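4.2 What counts as a cleared table

Earlier work on shared kitchens, including our own pilot at Clivthorpe, scored a table as either cleared or not cleared. We doubt that this tells anyone much. Two raters, Jardine and Chege, went through 50 tables from the June round using the old sheet and agreed on nearly all of them, which looks good until one reads their notes. They had agreed on the label while meaning different things by it. Jardine passed a table if nothing on it was dirty, as far as she could judge. Chege passed it if the middle was free.

The Innes checklist claims to solve this by giving each item a "home state": plates flat, cups upright, cloths folded or hung. We are not convinced. The rule works for plates and falls apart with cloths, since few households fold a towel the same way twice. It also treats a cup on its side as a fault in every case, although some people in our interviews lay cups down on purpose. A score of 13 on the checklist may therefore describe a messy table or simply an unfamiliar habit.

Figure 3 shows the difficulty with only a few items. The lavender plate is flat on the white tabletop and meets the rule. The light blue mug lies on its side and fails it. The beige towel is rolled into a loose bundle, and our raters split on whether a rolled towel is put away or merely dropped. The checklist has no line for it. Nor can a single view settle what the last user meant to do with any of these things.

Figure 3. Plate, rolled towel and mug on a white tabletop.

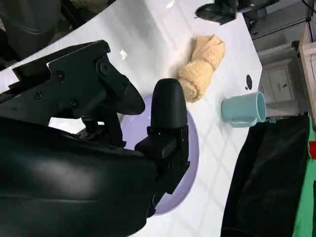 4.3 Changes to the scoring sheet

We kept the home states for plates and cups but removed them for cloths. Raters now record a cloth's form (flat, folded, rolled, bunched) and leave its tidiness unscored. Whether this improves agreement across the full set of 200 tables is an open question, and we would treat any large gain with suspicion until a second group has repeated the work.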